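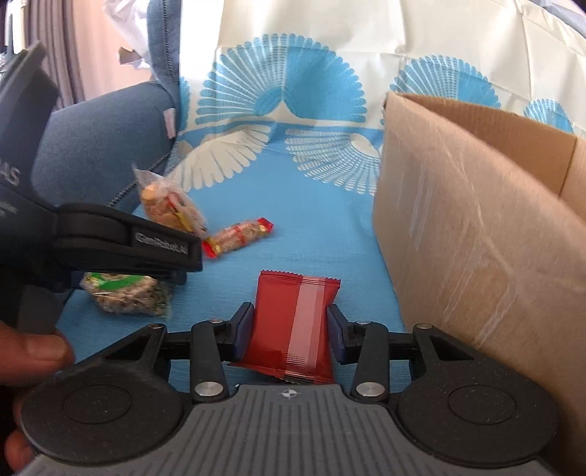
Can a machine put the snacks away yet?

2 min read

**gula_6**
Serious question. Snack packets all over the sofa, cardboard box next to them. A child of six could clear it. Is there a machine that can do this in a normal front room, with nobody standing by?

**packing_bench**
No. I work at Sollside, on the packing line. Our arms do 1227 rigid cartons a shift without trouble. Give them a soft bag with air in it and they either drop it or squash it.

**cordeiro**
Depends on the fingers. Two padded fingers closing from the sides will hold a puffed packet well enough. The grip is mostly solved. What gets you is the heap. 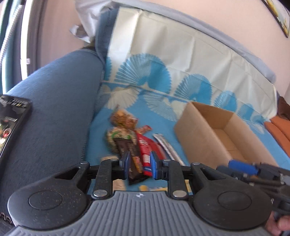

With one packet lying across another you have to decide which comes first, and clear plastic is hard for a camera to make out. A patterned sofa cover won't help either. I'd still say two years for a slow one that works most of the time.

**packing_bench**
Two years is what they told us at Cinness, before I moved. We were still sorting the mixed bags by hand in April.

**gula_6**
Slow is fine by me — it can take all night. What would it cost?

**cordeiro**
I'd pay 4000 for one that did washing up as well. Just for packets, nothing like that.

**packing_bench**
For 4000 I'll come round and do it myself. Crisps at the top of the box, please, and don't let the arm press down on them.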